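Search this site Search Enter keywords Go

Stop asking people for their notice period in the first phone call

I've worked in recruitment long enough to have bad habits, and the one I've been trying to shake this year is the notice period question. You know the one. Two minutes into a first call, before the candidate has worked out whether they even like the sound of the job, somebody (usually me) chirps "and what's your notice?" and writes the answer in a box.

The box is the trouble. When I was at Vastel we had a database with 1,067 live candidates in it, and you could sort the whole lot by how soon they could start. Guess what every consultant on the desk did, first thing, coffee in hand? We sorted. Anyone on three months' notice sank to the bottom and stayed there, however good they were. I placed a lot of people who were free on Monday week and I'm not sure I'd have hired half of them myself.

My old manager, Abundio Villalobos, used to defend it. Clients want speed, he'd say, and he was right that they say so. But I sat in on a review at Lalar last September where the hiring team went back over 32 vacancies they had marked as urgent, and most of them had been open for months before anyone rang us. They'd waited all summer for sign-off and then couldn't wait for a decent finance manager to work her notice!

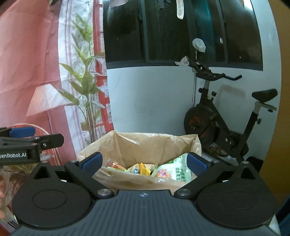
Notice periods are also far softer than that box makes them look. People have holiday owing, employers agree to early release, and sometimes a handover takes a fortnight when the contract says twelve weeks. You only find this out by having a proper conversation later on, once both sides are keen. Ask too early and you get the contract answer, which is no use to anyone. I think of the candidate's working life as something like that big tan bag — you can see a few packets at the top and still have no idea what's underneath. So leave the question until there's an offer in sight, and then ask what their boss is like about leavers.

Eliseo Maldonado, who runs the engineering desk at Rakena, tells me I'm being soft. He handles 400 applications in a busy month and says he needs some way to thin them out. Fair enough, I've had those months too. I'd just rather thin them on whether they can do the work. He's promised to try hiding the field for one client and I've promised to buy lunch if it goes badly, so we'll see.

And if you're a candidate reading this, you're allowed to say "it's negotiable" and leave it there. It nearly always is.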